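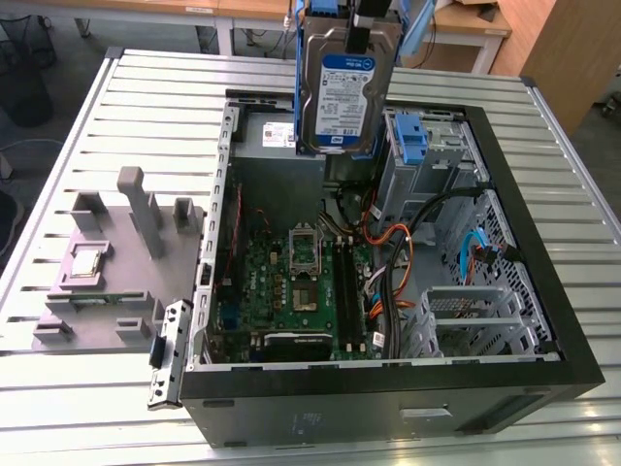 A Dell desktop tower with its side panel off and its memory slots empty.

Community > Features > Giving

Search this site Enter keyword Go

The Ride That Has to Be Booked in November

17 August 2019

The Brerkton ride fund began with a good idea and a used van. People who couldn't drive to a dialysis chair or an eye clinic would call a number, and a neighbor would come get them. The money came from bake sales, a raffle and a church supper. For a while it seemed to run well enough that few people asked how.

This spring the fund put out a one-page report saying it had given 1,871 rides in a year. The number went on a banner outside the library. It was repeated at the Cutar street fair and read aloud at a town meeting, where it got applause.

I like the fund. I have put money in its jar. But I wanted to know what a ride was, and the report doesn't say.

By the fund's own rules, posted on the office door, a trip to the clinic and back is two rides. If the driver stops at the pharmacy on the way home, that's a third. A person with a standing appointment can pile up a lot of rides without the fund reaching anyone new. How many people were carried? The office told me it doesn't keep the figure that way.

Then there is the matter of who gets turned down. The fund has 2 vans, both kept at the Brerkton end of the county. Mathur is 35 miles out, past where the paved shoulder ends, and it has the oldest residents and the fewest cars. Callers from there are asked to book early. One woman told me she was offered a morning in November for an appointment she had in August. She paid a cousin for gas instead. She isn't in the report, and neither is the cousin.

The fund's answer is a booking system called Lirnex, paid for with a gift from a donor who asked to stay unnamed. Riders will be able to request a trip online, and the vans will be sent by the shortest route. That sounds fine until you think about the riders. The people I met in the waiting room at Mathur mostly use the phone on the kitchen wall. A shorter route doesn't help much if there's no van at your end of it.

When I asked why the gift hadn't gone toward a third van, I was told it was meant for technology. Donors are allowed to want what they want. A charity is also allowed to say what it needs, and to say it before the check clears. 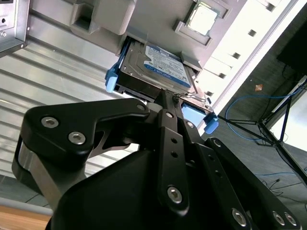 What a Better Report Would Show

It wouldn't take much. Print the number of riders next to the number of rides. Print the calls that ended in a no, with the town each one came from. The phone log already has most of this, in pencil, in a binder by the front desk.

The fund says it may look at the format next year. The banner is still up.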